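Home | Courses | Handouts | Timetable | Staff | Log in

Household Textiles, Part 1
Filed under: Course handouts > Linens & laundry
Last updated: 25/01/2021

Session 2 notes: twill, stripes, folding
Tutor: Lurdes Arruda. Handout typed up by Catarina Vieira, corrections to her please

Bring next time: one towel or light blanket from home, striped if you have one. Pencil. The weave chart from session 1 (spare copies in the tray by the door, don't take two). 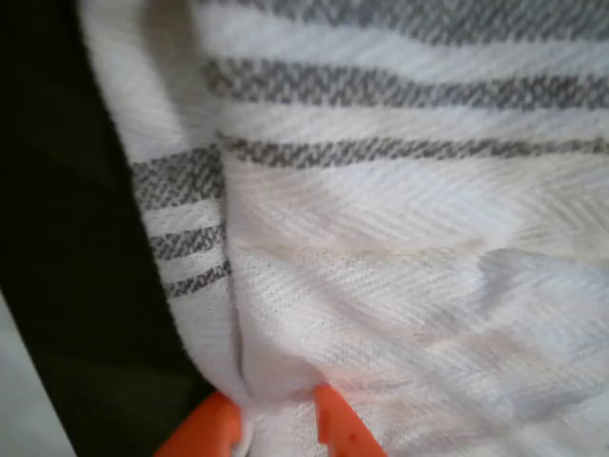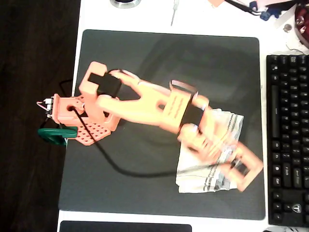

Fig. 1, first picture: white cloth, gray stripes, slanting twill ridges. Look at the stripes either side of the long crease.

1. Weave, quick recap

Plain weave = over one, under one. Flat, no slant. Sheets, pillowcases, most dish cloths.
Twill = each row steps over by one thread, so you get a diagonal line. Herringbone = twill that turns back on itself, zigzag. Fig. 1 has the herringbone kind of look, ridges at a slant all through the white parts.

How to check at home: tilt the cloth to a window. Slanting ridges show up much better with light from the side. Overhead light flattens everything.

Why care? Twill bends more easily than a plain weave of the same weight. Drapes well, folds soft, but a thick one won't hold a sharp edge unless you press it. Also pulls out of shape on the diagonal (the bias). See section 3.

Towel or blanket? Question came up in class. From Fig. 1 you can't say for certain, and for folding it makes little difference. Go by thickness and by the size of the piece in your hands. Label if there is one.

2. Stripes as a folding guide

Woven-in stripes run with the threads. Printed stripes might not! Check the back: woven shows on both sides, printed is usually faint or missing behind. A woven stripe can also look speckled or broken where dark and white threads cross, see the darkest band on the main panel in Fig. 1.

So with a woven stripe you have a free ruler.

- Fold across the stripes: lay the stripe ends on top of each other. If they meet, the fold is square.
- Fold along the stripes: keep the edge of the fold the same distance from the nearest stripe all the way.
- Stripes that don't meet = the layers have slid or the fold is crooked. In Fig. 1 the left panel's stripes sit at a different height from the ones on the main panel. That's the offset we talked about.

Measure the offset with your fingers, not a tape. One finger wide, leave it. Two or more, open up and start again. Florêncio Carrilho asked if you can just tug it straight from the corner. You can, a little, on thin cotton. On a thick twill the tug goes into the bias and you end up with a wavy edge.

3. Picking up: where to hold

Fig. 1 again, bottom of the cloth. Held at one point, everything runs to that point. Deep crease narrows going down, bunching around the pinch, weave drawn in different directions. This is what one-point holding does to any soft cloth, yours too.

One-point hold is fine for:
- lifting a piece out of a heap
- finding a corner (pick up anywhere, let it hang, the lowest bit is very often a corner)
- moving a cloth a short way over a table

Not fine for:
- the fold itself
- laying flat
- anything you've just pressed

For the fold: two corners, same edge, hands apart, a bit of tension between them. Not much. Put the edge down first and let the rest follow. Then smooth from the middle out with a flat hand, never from the edge in, you only chase the wrinkle to the center.

4. The thirds fold (class method)

Works for bath towels and small throws.

a) Lay flat, long side toward you, stripes showing.
b) Smooth. Middle out.
c) Left third over. Check the stripes before you let go.
d) Right third over the top of it. Check again.
e) Turn a quarter. Bottom up to the middle, top down over it.
f) Fold edge faces the front of the shelf.

Thick pieces: at step (d) stop a thumb's width short of the edge. The cloth needs room to go round itself. Skip this and the top layer creeps and the stack leans.

Big blankets, do it with a partner. Walk toward each other, the one with the tidier edge keeps still and the other brings the corners over. Benvinda Moreira's tip from the floor: say out loud which hand is crossing. Saves a lot of swapping.

5. Weight, GSM

GSM = grams per square meter. Figures from the Monard sample card used in class:

Light striped cotton throw ..... 664 g total piece weight
Heavy twill bath sheet ..... 900 g total piece weight

Careful, these are PIECE weights not GSM. To get GSM divide by the area in square meters. So a 900 g piece that measures 1 m by 2 m is 450 GSM. A small piece can be heavy for its size and still weigh less than a big thin one. Several people mixed this up on the worksheet.

Full boxed set on the card: 2,701 g. Write that one in, it was left off your copy.

6. Storing

Dry all the way through before it goes on the shelf. Thick twill feels dry on the ouside well before the inside is. Put your hand between the layers and wait a few seconds.

Heaviest at the bottom. Don't cram, a shelf you have to pull things from will undo every fold below. Rotate: clean goes under, take from the top.
White with dark stripes: wash separately the first couple of times in case the dark runs. Cold first. Read the label, the label wins over this handout.

7. For next session

- Fold your own piece by the thirds method, then open it and fold it again. Note where the stripes missed.
- Draw the weave, four rows is enough. Mark which way the diagonal goes.
- Do the worksheet sum again if yours came back with a circle.
- Read the page on bias in the Ginting booklet. Only that page, the rest is for Part 2.

Tomás Frade has the key to the linen cupboard if you want to practise on the big blankets before class. Put them back folded please, edge to the front.

Part 2 (pressing and mending) starts in September, sign-up sheet at the desk.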